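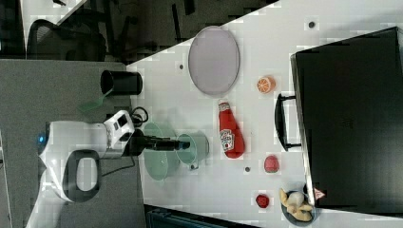

1 min read

I have a thing for pastel dishes and I'm done pretending otherwise! The lavender oval plate is my favorite of the whole bunch. It's big enough for a real breakfast (pancakes, fruit, the works) and it makes anything orange look fantastic — put a slice of orange next to it and tell me I'm wrong.

The light green round plate took me longer to love. Then I set the teal cup with it and that was it, sold. That little handle!

Ataahua Lockyer asked if the colors get to be too much all together. Maybe? I eat my eggs with a lot of ketchup, so there's a red bottle in the mix every morning anyway, and I like how loud it is against all that pale stuff. The strawberry is a toy, by the way, and it stays.

Next up is the green slotted spatula, which needs a proper home. My utensil drawer is full to bursting, so I'm clearing it out on Thursday. Wish me luck — I own 8 whisks.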